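Let People Pass the Bottle

I've been a cheerleader for hand-held grippers since the Yurt project started collecting with them, and the new handover result has me grinning all over again.

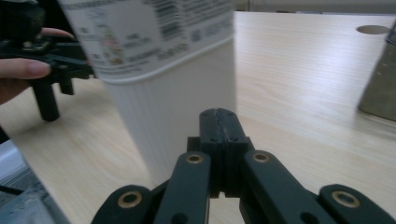

The old way was to drive two robot arms by remote control and hope the operator didn't get tired by lunch. Yurt put the grippers straight into people's hands instead, recorded 2,183 short demonstrations at Fonetstead, and trained a policy on nothing else. Then came the part I love: they threw out all but 371 of them, keeping the ones where the object changes angle between the two grippers, and the smaller set did nearly as well!

I think that matters more than the headline score. A small lab (mine has eight people and one decent table) could record 371 good handovers in about a week. Tilted, awkward, slightly rushed passes seem to teach more than tidy ones, and people make those without being asked.

Yes, the tests at Zoneck used a single room, and I'd want to see glassware before I got carried away. But I've already cleared Wednesday afternoon to start recording our own.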